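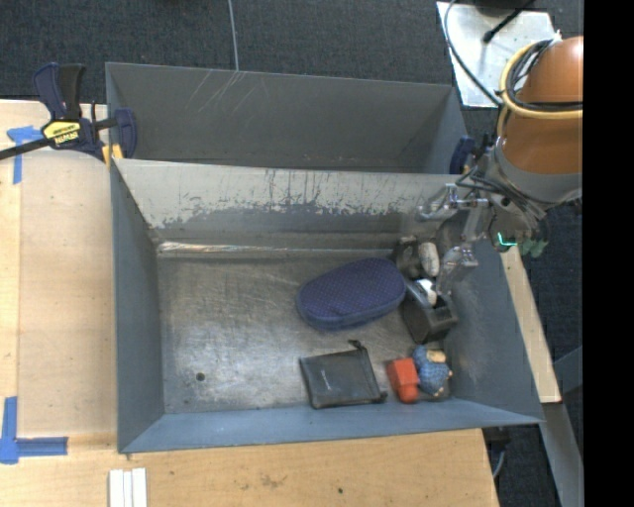
Redotura 313 Metal Tote

We've carried a lot of storage bins over the years, and the Redotura 313 is the one we keep taking home for ourselves. It's a plain, open-top metal tote for parts, hand tools, potting soil, kindling, whatever you've got piling up. We started with a small order from Lenden in December and have already gone back for more!

What we like about it

The sides flare out toward the top, so you can reach in with a gloved hand and sweep up the last few screws without scraping your knuckles. Empty ones nest, too – a stack of 9 takes up hardly more floor than one does. The rim feels good to grab, even with a full load of hinges in there.

Yes, the paint will scratch. Ours did, in the first month, and we've grown fond of the look (a quick wipe with paste wax keeps rust from starting on the bare spots). If you'd like yours to stay pretty longer, the Vivham felt liner drops right in and comes out for washing.

Details

Material: painted metal
Finish: gray
Hole: one, small and round, in the floor
Rated load: 18 kg
Item number: 1130
Fits: Jiang rolling rack, all sizes; Lenden wall shelf, deep version only

Using it outdoors

The hole in the floor makes this a great bin for rinsing root vegetables or muddy garden tools. Hose them down, tip the bin toward the hole, and walk away for a while. For dry goods like seed or sand, push in the rubber plug that comes in the bag with the label holder. Please don't use it for salt or ice melt – the Vivham plastic tub is a much better choice for that.

Ordering

Sold singly or by the stack of 9. Lenden is making 2000 of these in the current run, and the next run will have a slightly taller label holder, so if you're matching bins you already own, order from this one. Lids are sold separately under the same item number with an L on the end.

Page updated Sunday, May 3, 2020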